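Workshop Tips: Trying Out Grippers Before You Bolt One On

March 24, 2020

Filed under: Benchtop automation

We get asked which gripper to buy for a small arm more often than anything else on this page. There is no single answer, but there is a way of testing that keeps you from wasting a weekend. These tips come from comparing three end effectors for the same bench arm: the Fasus two-finger parallel gripper, the Ullard suction cup kit and the Claeys five-finger hand. The controller was a Plukon in every case.

Start with the part, not the catalog

Put the things you want picked up on the bench and sort them by shape. Flat and smooth goes in one pile, blocky in another, round or odd in a third. If nearly everything lands in one pile, you probably don't need a hand with fingers. Suction does well on flat and smooth. A parallel gripper does well on blocks. Fingers earn their price on the third pile and not much before that.

Weigh the heaviest item with the gripper included. Small arms are rated at the wrist plate, so the gripper counts against the load. The Claeys hand used up a good part of ours before it had picked up anything.

Run it in simulation first

If the maker supplies a model of the gripper, load it and try your grasps on the screen before you touch the hardware. A bad approach costs nothing there. On the bench the same mistake can strip a finger gear.

Use a plain block as the first target. Blocks have flat faces and hard edges, so it is easy to see whether the fingers are coming in square. Set the background to one dark color and give the hand a color that nothing else in the model has. Leave the fancy textures off.
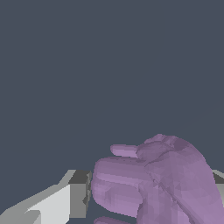 Check the collision shapes as well as the drawn ones. Most simulators use a simpler outline for contact than the one they show you, and the two can differ by enough to matter when the fingers are close to the part. Turn on the contact overlay, move in slowly, and note where the first contact is reported. If it comes while you can still see a gap, the outline is too fat. Shrink it or swap it for a better one.

Thumbs cause the most trouble. Set the thumb first, then bring in the other fingers one at a time. Closing everything at once tends to push a light part out of the grasp, on the screen and on the bench.

Keep the test the same for each gripper

Tape an outline on the bench for the part and another for the drop spot. Same arm speed, same height, same part. We ran 100 picks with each gripper on a small painted wood block:

Fasus parallel gripper: 100
Claeys hand: 90
Ullard suction, small cup: 9

The suction number looks terrible, and the block is the reason. The paint was rough and the cup would not seal. On glossy tile the cup was the easiest of the lot to live with. Write down the surface next to the score or the score is no use to you later.

Run your picks in one sitting if you can. Fingertip pads pick up dust, and a gripper tested clean will beat one tested dirty. Wipe the pads with a damp cloth between runs and let them dry.

Controller settings

Save a settings file for each gripper and name it after the gripper. The Plukon keeps the last tool offset in memory, and we drove the Fasus straight into the bench once with the offset from the hand still loaded. It bent a screw and left a dent in the bench top.

Start closing force at the lowest setting and go up one step at a time. Stop at the first setting that holds the part through a full move, then add one more step. For thin plastic, skip the extra step.

Our controller logged 2,329 open and close cycles over the whole comparison. Nothing wore out, but the wrist screws on the hand needed snugging twice – a drop of removable thread locker took care of it.

Cables and hoses

Leave a loop at the wrist big enough for a full turn in either direction. Turn the wrist by hand with the power off and watch for tight spots. Hook-and-loop ties are better than zip ties while you are still swapping tools. The air hose on a suction kit is stiffer than it looks and will tug a light arm off target, so route it from overhead if you have somewhere to hang it.

What we kept

The Fasus is on the arm most of the time. The suction kit sits in a drawer for tile and sheet work. The Claeys hand comes out for odd shapes, and we still set up its grasps on the computer before trying them on the bench.

Related tips: Mounting a bench arm on a rolling cabinet – Cleaning rubber fingertip pads – Storing suction cups so they don't go flat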